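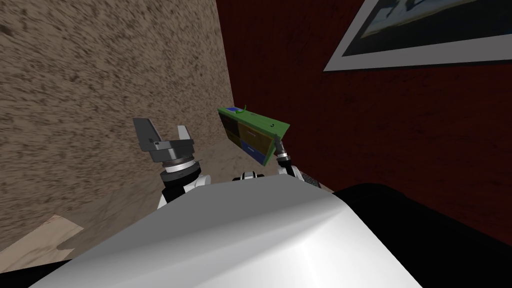 A view over the robot's own shoulders in the Gevden home simulator, with a green organizer in the right gripper.

Several of you wrote in after the February issue asking if we had tried the new Gevden room pack from Plullmont, and I am happy to say we have, for longer than I meant to (my tea went cold more than once). The pack is an add-on for the simulator many of our readers already use, and it comes with 1,061 household objects and 5 room sets, all ready to load with a two-armed robot standing in the middle of them.

What won me over was the clutter! So many packs give you plain cubes and mugs, and here you get fussy little things like the organizer, with its blue and orange-brown compartments and a small green knob on the rim. Tilt it in one gripper and you have to think about how you'd ever set it down again, and that is just the sort of puzzle our beginners' group enjoys. The walls have some life to them too, speckled tan on one side and deep red on the other, and I like that a camera policy has to cope with them.

Now for my grumbles. The first load is slow, and the manual sends you to a Skumholm settings page that has moved. I also wish the larger tier, Jalali, with its 1,278 objects, let you keep your saved layouts when you upgrade. At present you start over.

Members can try the basic pack free for a month, and the sign-up form is on our downloads page under Gevden. Do send me your layouts, even the messy ones.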